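Midea countertop microwave as a test appliance for robot manipulation
Equipment review, Samolmont laboratory, Stuvilstead
Prepared by Flurina Ortner

The laboratory assessed the oven over the month of May as a standard task for its Ketora control software, with both multi-fingered hands and simple grippers. The oven itself performed well. The review is mainly concerned with a fault in the door-closing task, which led to testing being suspended.

Door and latch

The door swings wide and takes up a good part of the shared working space between two arms. Two hooks on its free edge must enter two slots in the oven front. A person closes it with one push. A robot must push near the free edge and keep clear of the hooks, and in our trials the margin was small. 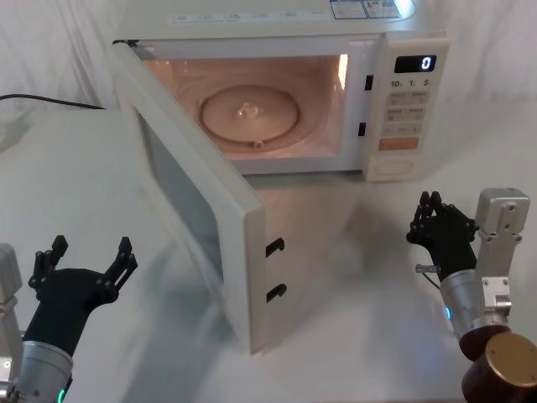 The fault

In run 3325 the left arm was told to close the door. The hooks met the front of the oven slightly out of line and stopped. Ketora read the resistance as a door not yet closed and raised the pushing force. The oven slid 9 cm along the table before the operator pressed the emergency stop. There was no injury, and the oven still works. The force limit had been set correctly in the task file, but it was not applied after a retry — a software error that had escaped earlier checks.

Controls

The large release button at the foot of the panel is the oven's best feature for this work. It is oval, has a raised outline and stands well apart from the keys above it. A closed gripper can press it without great precision. The orange key is equally easy for a vision system to pick out.

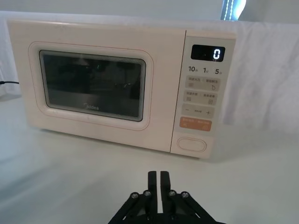 Yae Mizuno disagrees on the release button: a large target hides poor aim, and a team that trains only on this model will learn of its errors later, on a smaller button and at a worse moment. She would also have the oven clamped before any further door trials.

The second point is accepted. A light appliance on a smooth table should be treated as a moving object, and the risk assessment had treated it as fixed. Future trials will use a clamp and a force limit of 20 N that is held in the arm controller and cannot be changed by a retry.
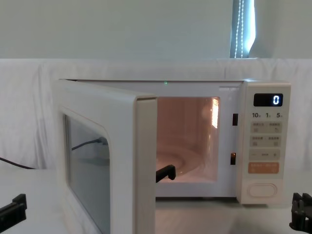 The interior lamp deserves a mention, as it lights the turntable well enough for placing tasks without extra lighting. Small print on the keys is in Chinese, and operators should be given a translated sheet.

Recommended for use, subject to the clamp and the revised limit. Door-closing trials remain suspended until Annelies Koller has signed off the corrected software.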